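Household Linen
May 19, 2020
By the Landivent Reference Desk
2 min read
Print | E-mail

Household linen is the general name for cloth goods kept for daily use in a home, such as towels, sheets and table covers. The term was first used for goods woven from flax. It now covers cotton and blended cloth as well.

In Ustville, linen was long sold by weight at the March market. The Mushi mill, which ran 40 looms at its peak, supplied plain and striped cloth to the town -- and later to the port of Jistelel.

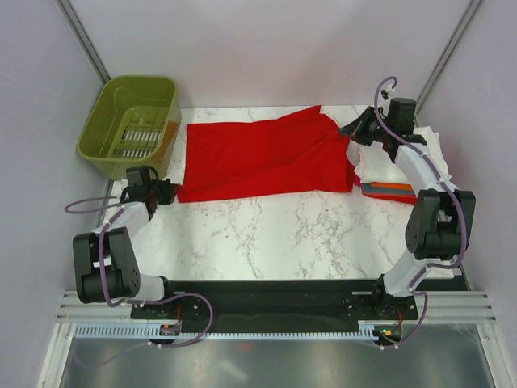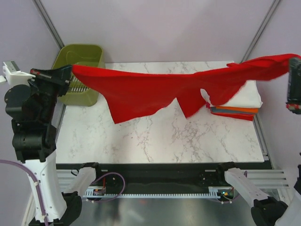 Red cloth on a work surface and held up above it.

Plain weave is the most common structure, as it is strong and simple to make. Twill is heavier and is used mainly for kitchen cloths. Most linen is hemmed on all sides to keep the threads from coming loose. Storage customs differ by region -- in Ustville, sheets were kept in chests, while open shelves were usual in Jistelel.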